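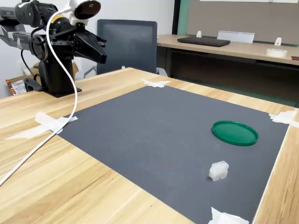

*A light wood tabletop, left corner.*

**Thread: Oil or water-based poly on a light wood table?**

**nilton_puma** wrote on 7/16/19:

I need to refinish a light wood tabletop and would like to keep it light. It gets used every day and it gets wiped down a lot. Last time I did a table I used boiled linseed oil, and two years later it was the color of a football. My sister-in-law liked it. I didn't.

The guy at Zaugg Hardware told me to use a water-based polyurethane and be done with it. My neighbor says oil is easier to fix. I have a random orbit sander, a decent vacuum, and a garage that gets dusty no matter what I do. What would you use?

**eggernot** replied:

Water-based poly, satin. Three coats, light sanding between them with 320. It stays close to the color of the raw wood and it holds up to wiping. Raise the grain with a damp rag first and knock it back down, or the first coat will feel like a cat's tongue.

Notburga

**R. Ursu** replied:

I disagree. Poly looks fine until it chips, and then you're sanding the whole top to fix one spot. I use a white-tinted hardwax oil. The white pigment cancels out most of the yellow. Two thin coats, buff off the extra, leave it alone for a week. When it gets dull in one place you rub more on in that place.

You do have to stay on top of it. I do mine every October.

**eggernot** replied:

"Stay on top of it" is the problem. Most people don't. I get tables in my shop with oil finishes that were never touched again, and they have gray rings all over them. I haven't had a poly top come back for anything but moving damage.

**R. Ursu** replied:

You see the ones that went wrong. People whose oiled tables are fine don't bring them to you.

**Kaufmann_E** replied:

Both work. Sanding matters more than either one. Go 100, 150, 180 and stop there if you're using oil. If you polish it up to 320 the oil has a hard time getting in. For poly you can stop at 180 too.

Question for the original poster: is it solid or veneer? Look at the end and see if the grain carries over the edge. If it's veneer, skip the 100 completely. I went through the veneer on a Drunska sideboard in less than a minute with 80 grit and I still have it facing the wall.

**nilton_puma** replied:

I'm going to check the edge tonight. I assumed solid but I never looked.

Roxana, does the white stuff look like paint? I don't want it chalky.

**R. Ursu** replied:

It can if you leave it thick. Wipe it all off after ten minutes and it just looks like bare wood. Test it on the underside first.

Also, lay the oily rags out flat outside to dry. Don't ball them up in the trash. They can catch fire on their own.

**modupe.u** replied:

I've used both. Kitchen table is poly, desk is hardwax oil. The kitchen table has had kids and hot sauce on it and looks the same as the day I finished it. The desk feels nicer. If I only had one table I'd go with the poly.

For the dust, wet the garage floor down before you start and leave the door shut until the coat is dry to the touch.

**nilton_puma** replied:

Grain does carry over the edge, so it looks like solid. I tested a patch of each on the underside. The poly is a little cooler in color and the oil is a little warmer, even with the white in it. I'm leaning poly.

**R. Ursu** replied:

Fine, but keep the leftover can. You'll want it for the chips.

**eggernot** replied:

Stir it, don't shake it. Bubbles.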